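Casual folders and packers wanted, Hestcombe sorting room

Hi all! It's that time of year again and I'm looking for 4 more people to join us at Clirkent, where we sort, fold and pack donated household linen. Sheets, tea towels, pillowcases, the odd tablecloth big enough to cover a small car. If you like putting things in neat piles and having a good natter while you do it, keep reading.

The room is the old Pludero shop in Hestcombe, through the side door (the front one sticks and I've given up on it). We've got long tables, plenty of shelves, a kettle, and a radio that gets one and a half stations. It warms up in the afternoon, so wear something light and bring a water bottle.

What you'd be doing: opening the bags as they come in, checking for stains and tears, folding to size and packing the cartons. Singles and doubles go in separate cartons, and towels never go in with sheets. I'm a bit of a stickler about labels — size on the short end, colour on top — but you'll have the hang of it by morning tea. Last season we sent out 987 cartons and I'd love to beat that before the end of March.

You don't need experience. You do need to be okay on your feet for a few hours, and able to lift a full carton from the table to the trolley with somebody on the other end. If your back's crook or you'd rather sit, tell me, there's a whole mountain of pillowcases that can be done from a chair. Fitted sheets are optional for the first week! I have my own method, it's not pretty, and you're welcome to show me a better one.

Shifts are mornings or afternoons and you can mix them. Pay is at the casual rate and I'll go through it with you when you ring. We also shout everyone lunch on the big packing day, when the Villaseñor truck comes and the whole lot has to be out the door by two. There's parking behind the building, and the 113 bus stops just past the corner. 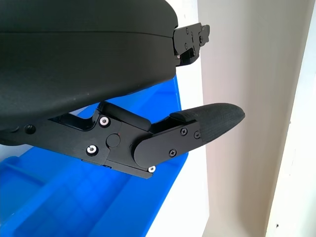

One of last year's packers told me she'd only meant to stay a fortnight and ended up doing the whole season, and that her own linen cupboard at home had never looked so good. She did say the chairs were too low, so we've bought cushions.

If you're keen, drop a note in at 75 Hestcombe Road or fill in the form on the Clirkent page by 17th January. Tell me which days suit, whether mornings or afternoons are easier, and if there's anything you can't lift. I'll ring everybody back, usually in the evening once the dishes are done.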